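Forum > Logiciel > Perception et commande
Sujet : Servoing visuel au poignet, ça part en oscillation près des câbles

skekier_j
Posté le 12/09/2024

Salut à tous. Je bosse sur du démontage de PC de bureau (tour, capot latéral enlevé), pince parallèle, petite caméra au poignet, asservissement visuel 2D maison en C++. Le but : aller chercher un connecteur de données SATA et le tirer dans l'axe. Approche grossière OK, le planificateur amène la pince au-dessus du boîtier sans souci. C'est la descente qui coince.

Dès que je passe sous le plan du châssis, la consigne se met à osciller. Pas énorme au début et puis ça s'amplifie, et l'arrêt sur seuil d'effort finit par tomber. Boucle vision à 29 Hz, boucle articulaire bien plus rapide derrière. J'ai baissé le gain, ça oscille moins mais ça n'arrive jamais au but. Remonté le gain, pareil qu'avant.

Des idées ? Je peux coller des logs.

marmotte_ros
Latence. C'est toujours la latence. Tu mesures combien entre l'horodatage de l'image et l'application de la consigne ?

skekier_j
204 ms de bout en bout. Je sais, c'est pas beau. Mais c'est constant et en espace libre ça passe très bien avec le même gain, donc je vois pas pourquoi ça casserait juste en bas.

marmotte_ros
Parce que ta profondeur change !! Matrice d'interaction avec Z constant je parie ? En haut t'es loin, le gain effectif est faible. Tu descends, Z réel diminue, le même déplacement donne une erreur pixel plus grosse, donc gain effectif qui grimpe. Avec 204 ms de retard tu sors de la marge de phase et voilà.

skekier_j
Z fixé à 400 mm oui... je l'avais mis pour les premiers tests et jamais retouché. Bon.

tkelmendi
Bonjour. Teodora Kelmendi, je maintiens le module de suivi chez Plamelier. D'accord avec marmotte_ros pour Z mais je ne pense pas que ça suffise. Dans un boîtier ouvert le suivi saute d'un câble à l'autre. Tu suis quoi exactement ? Un patch, des points, un masque ?

skekier_j
Masque. Segmentation sur la couleur + petit réseau entraîné sur 310 images annotées à la main. Puis centroïde du masque comme primitive.

tkelmendi
Centroïde d'un masque partiellement caché par tes propres doigts : la primitive bouge quand la pince avance, même si le câble est immobile. Donc tu asservis en partie sur ta propre occultation. Regarde l'aire du masque dans tes logs, si elle chute en même temps que l'oscillation démarre tu as ta réponse.

vieux_grafcet
Moi je vais encore passer pour le râleur mais pourquoi du servoing là-dedans. Tu prends une vue propre d'en haut, pose 6D du connecteur, trajectoire cartésienne, terminé. On faisait du bin picking comme ça avant que tout le monde mette des caméras au poignet. Boucle ouverte, recalage, ça marche.

marmotte_ros
Sur des pièces rigides d'accord. Un câble ça bouge dès que tu touches la nappe d'à côté. Ta pose elle vaut plus rien.

vieux_grafcet
Le connecteur lui il est enfiché, il bouge pas. C'est lui qu'on tire, pas le câble.

marmotte_ros
Et quand il est caché par un faisceau d'alim ? Tu le vois même pas d'en haut.

vieux_grafcet
Tu écartes le faisceau d'abord. Deux primitives de mouvement, machine à états. Bref je dis ça.

nono_briveo
Chez Briveo on fait un mix des deux : pose globale une fois, puis correction locale au poignet seulement sur les derniers centimètres, avec saturation de la correction. Si la correction demandée dépasse la saturation on remonte et on reprend une vue. Ça évite les divergences, par contre c'est lent.

skekier_j
Retour après une bonne partie de la nuit dessus.

Teodora avait raison pour l'aire, elle s'effondre pile au début de l'oscillation. J'ai repassé tout le log image par image et le problème saute aux yeux quand on est dans le boîtier : la pince prend toute la moitié basse de l'image, et ce qui reste pour le suivi c'est le haut, plus ce qui passe entre les pièces. 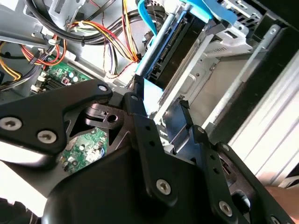 Donc j'ai fait trois trucs, dans le désordre :

1. Masque statique de la pince généré depuis l'URDF + calibration main-oeil, projeté selon l'ouverture courante. Les pixels dedans sont ignorés par le réseau ET par le calcul de primitive.
2. Z mis à jour avec la cinématique, en prenant le plan du châssis comme référence. Faux de quelques mm mais bien mieux que 400 partout.
3. Plus de centroïde. Je prends l'axe du câble (squelette du masque, droite ajustée) et je contrôle seulement l'écart latéral et l'angle. La composante le long du câble est laissée à la trajectoire nominale.

Résultat : plus d'oscillation à gain moyen. A gain fort ça revient un peu.

tkelmendi
Le point 3 c'est le bon choix. Attention quand même à la couleur : deux câbles bleus dans la même image et ta segmentation les fusionne, la droite ajustée passe entre les deux. Il faut séparer les composantes connexes et garder l'association d'une image à l'autre.

skekier_j
Ah oui. Ca explique un saut d'angle que je comprenais pas. Je garde la composante la plus proche de la prédiction ou la plus grosse ?

tkelmendi
La plus proche. La plus grosse change dès qu'un doigt passe devant.

marmotte_ros
Et la latence du coup on l'oublie ? Tu as la position articulaire horodatée, tu peux compenser : recale l'image à l'instant courant avec le mouvement caméra connu entre les deux. C'est dix lignes avec un buffer de tf. Tu récupères de la marge de phase gratos.

skekier_j
Je fais déjà un lookup tf mais au temps courant et pas au temps de l'image... ok je vois la bétise. Je corrige.

vieux_grafcet
Donc on a un masque de pince, un modèle cinématique, un plan de châssis connu, une compensation de mouvement. Vous êtes à deux doigts de refaire de la boucle ouverte :)

nono_briveo
Il a pas complètement tort. Chez nous la correction finale sert surtout à rattraper l'erreur de calibration. Quand la main-oeil est refaite proprement elle fait presque rien.

marmotte_ros
Presque rien jusqu'au jour où le boîtier est posé de travers.

skekier_j
Question annexe : quelqu'un a testé la lib de Vlachou pour le squelette de masque ? Le mien sort des branches parasites dès que le bord est bruité. J'élague à la main par longueur mais le seuil dépend de Z, c'est moche.

tkelmendi
Testée en juillet. Bien sur des câbles isolés, moins bien sur les faisceaux multicolores, elle suit chaque brin. Pour ton cas une simple ACP sur la composante retenue suffit, tant que le tronçon visible est à peu près droit. Garde le squelette pour les nappes courbes.

skekier_j
ACP testée vite fait ce matin, plus stable que mon squelette et bien moins de code. Merci. Je poste les courbes dès que j'ai repassé la série avec la compensation — avec le bon timestamp cette fois.

marmotte_ros
Mets aussi l'aire du masque sur le même graphe stp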